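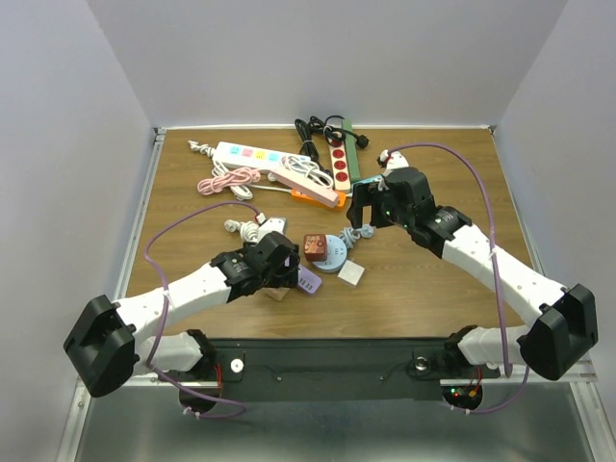 Welasier holds that remote demonstration deserves the same care as any other skilled work. Too often it is treated as clerical labor, measured by volume alone.

Our cable-handling program logged 3,908 demonstrations, of which 2,789 were kept. Some reviewers called the difference waste. We disagree. A plug approached at a poor angle teaches a poor angle, and a large archive will repeat the fault faithfully.

Kyu-ri Yeo, who trains our operators, asks for 38 hours of practice before any recording is kept. We support that rule – and we urge other laboratories to publish their own. Operators should also be credited by name in the resulting papers.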